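The gripper and the good scissors

Our packing room at Drindia has always run on grudges. Who took the good scissors, who left the tape gun empty, who put the kettle lids in with the teapot lids in 2 separate Mays. I have worked here for 19 years and I could draw you a map of it.

Then the firm signed up with Oddsson, and a good part of my day now goes on holding a gripper and picking things up so that a machine can learn how picking up is done. I squeeze, the jaws close, I lift, I put down. Then I do it again. Forty goes is a decent session. Danilo Javier, who trained us, calls this "demonstrating". My mother would have called it playing with your food.

I expected to be furious. I had a speech ready about dignity, and I gave most of it to Nipon Thepsuriya by the sinks, who listened politely and asked if I was finished with the sponge. The trouble is that the work is fairly pleasant. You sit down. Your back stops complaining. Management, who spent years telling us the job needed no skill, now pays a firm to record how we do it, and I intend to enjoy that for as long as it lasts.

What bothers me is smaller. We used to talk. Packing leaves your mouth free, and Yuzuki Noguchi could get through a whole divorce (her cousin's) between breakfast and lunch. With the gripper you have to watch your own hand like a hawk, so the room has gone as quiet as a dentist's. I haven't had a proper grudge since spring.

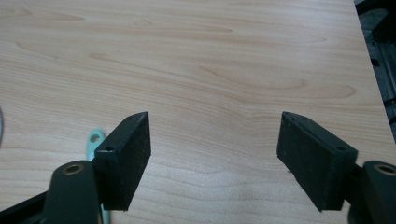
The gripper, jaws open, over the tabletop.

The people who sell this sort of thing like to say it frees us for better work. I asked what the better work was. Ji-hoon Yook in the office promised to find out and came back with a leaflet, which had a sunrise on it.

So I'd like two things in writing before the machine is any good at lids. One is what happens to the 9 of us on the day shift. The other is a share of the money, if what they're selling is the way my wrist turns. Danilo says that's above him. Ji-hoon says it's above him too. I am on the ground floor, so I can wait, and meanwhile I have put my name on the scissors.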